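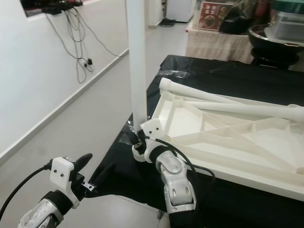 What is the Novdale workshop building?
A two-armed robot setup that can put together a white frame out of loose parts, rods and all, with a person standing by and not touching anything. That's the goal. Members want it ready to show in June.

Posted 30 January 2019, Novdale

Quick update from the shared workshop on Belano Street. The two-arm build is up and moving. Silver arms, white printed grippers with black fingers, one on each side. The gripper housings are 3D printed, small screws, nothing fancy. Printing them took longer than anybody planned, first batch cracked at the screw holes and had to be redone thicker.

The job right now is the frame. It's a big piece, cream-white, with diagonal ribs inside the base, plus long rods and an upright. Awkward stuff to hold with two short fingers. Round rods want to roll. The arms have to get hold of a bar near the end and keep it level, and thats where most evenings have gone so far.

Black cloth goes down under the parts. White on black is easier for the software to pick out, members say, and the parts don't get scratched up. Shiny spots from the ceiling lights are still a headache.

Money: the group has spent 1000 dollars of its own on printing, cable and spare screws. The arms are on loan from Bergmann, a machine shop over in Ultisstead, until the end of June. After that its either buy them or give them back. No decision yet.

Cables are the other sore point. They hang in front of the arms and get dragged across whatever is being built. Clips are on order. Tape for now. 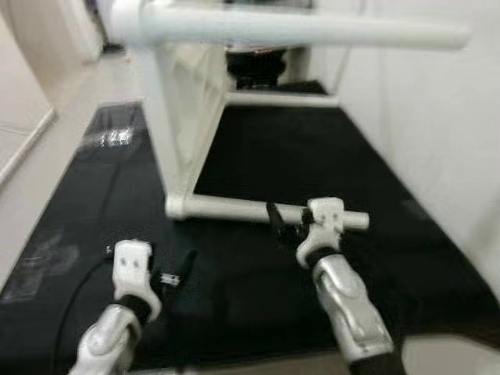
What's next

Slower moves first. The group wants 10 clean grabs in a row on the lower bar before trying a full assembly. Best run to date is 2. After that, standing the frame upright without help, then the top tube.

New fingers with a rubber face are being printed this week, should help with the rounded ends.

Build nights are open to anyone from Novdale or Ultisstead, doors at 19:00, side entrance. Bring closed shoes. No experience needed but somebody who is good with wiring would be very welcom. Parking behind the building is full most nights, use the street.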